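Re: [village-hall-quilters] Wadding, and the great cotton v. wool question

Hello all,

Sorry for the slow reply, I've been away from the computer and then the digest arrived with 4 replies in one lump and I had to read it backwards to find out what the question was. Quoting the bit I'm answering so it makes sense to anyone else who gets the digest:

> I've pieced a double-bed top (my first that isn't cot sized!) and I'm now
> stuck on what to put in the middle. The shop had cotton, 80/20, wool and
> a puffy polyester one and the girl on the till said "whichever you like",
> which was no help at all. I'll be quilting it by hand because my machine
> sulks. It's going on a bed in a room that never gets properly warm. Also
> does one really have to wash wadding first, and how do you baste
> something this big without crawling round on the floor? My knees have
> had enough of that. And what thread?
>
> Many thanks in advance from a nervous beginner

First of all, well done for getting to the end of a double top. I know people who have been "nearly finished" with theirs since before I joined the list, and I have one in the airing cupboard that I don't talk about.

**Wadding**

For hand quilting in a cold bedroom I'd go for wool and not think about it too long. The needle goes through it like butter, it's warm without being heavy, and it springs back after being folded, so you don't get that hard crease down the middle when the quilt comes out of the cupboard. I used the Hinon wool in the last two I made and was very happy with it. It does shed a bit when you cut it, so don't wear black.

Cotton is lovely and flat and gives you that old-fashioned crinkly look after a wash, but some of them are needle-punched through a scrim, and hand quilting through scrim is miserable. I did a whole border that way and my thumb has never forgiven me. If you do want cotton, ask for one without scrim and test a corner before you pay, if they'll let you (ours will, if you ask nicely and bring your own needle!).

The 80/20 is a decent middle road. I'd happily use it for a machine-quilted one. The puffy polyester I would keep for cushions and the dog.

**Washing it first**

I don't. I know there are people on here who do and I'm sure I'll hear from them. Wool especially you can ruin by being kind to it. What I do is unroll it the night before and leave it draped over the spare bed, and most of the folds have dropped out by morning. If there's a stubborn one I put it in the tumble dryer on the coolest setting with a damp flannel for ten minutes. Not for wool though! For wool just be patient.

Do wash the backing if it's a dark colour. I put a red Mészáros print on the back of a mostly white quilt without washing it and the first time it went through the machine it came out a sort of gentle salmon. I told everyone it was deliberate and I think my sister-in-law believed me.

**Basting without your knees**

You need a table, or two the same height pushed together, and you work in sections. Find the middle of the backing and mark it with a pin, then the middle of the table (I stick a cocktail stick down with tape so I can feel it through the cloth). Lay the backing right side down with the spare hanging over the edges, and the weight of it hanging does half the smoothing for you. Bulldog clips along the sides. Wadding on top, smooth from the middle outwards with the flats of your hands, then the top, same again. Baste the bit that's on the table, unclip, slide it along, clip again, carry on.

Don't pull it tight. It wants to be flat and no more than that. If you stretch the backing it shrinks back when you let go and you get little tucks on the underside, which you won't find until you turn it over three weeks later.

Some people use safety pins, and for machine quilting I would too. By hand I'd thread-baste, big ugly stitches about the length of your finger, rows a hand's width apart, in a colour you can't possibly miss. I use up the horrid cheap thread that came in a kit. It takes an evening with the radio on.

Clear everything else off before you start, and that includes bits of paper. I once basted a shopping list into the middle of a lap quilt and had to unpick from one side to get it out.
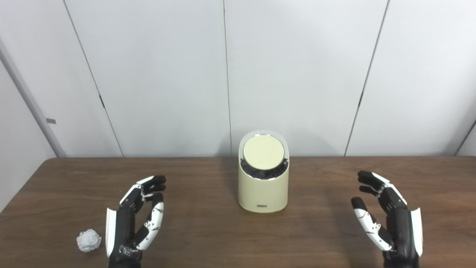

## Thread and needles

Proper hand quilting thread if you can get it, the sort with a glaze on it. I use Kidov for nearly everything, shade 706, a kind of weak-tea colour that disappears on almost any fabric you put it on. It comes on a 1000 metre cone, and one of those will see you through a double with plenty left. Don't put glazed thread through your sulky machine, it'll sulk worse.

Needles are called betweens and the bigger the number the smaller the needle, just to be awkward. Start with a 9. Everyone will tell you that you need a 12 for tiny stitches, and everyone has better eyesight than me. Even stitches matter more than small ones and they do get smaller by themselves as you go along. Start in the middle and work out, and if your first bit looks wobbly compared with the last bit, leave it in. I've got wobbly middles in everything I've ever made.

A hoop is worth having, a 14 inch one is comfortable on the lap. Mine is a Gileck and the screw has outlived two others. Take it off when you stop for the night or it leaves a ring.

Now can I ask something back? Has anyone bound a quilt with a scalloped edge and lived? I've got one to finish by March and I've cut the bias strips at 2 inches and I'm now wondering if that's too mean for going round curves. Happy to cut them again if I must, but there's not a lot of the green left and the shop has stopped doing it.

Happy stitching, and do show us the double when it's done, wobbles and all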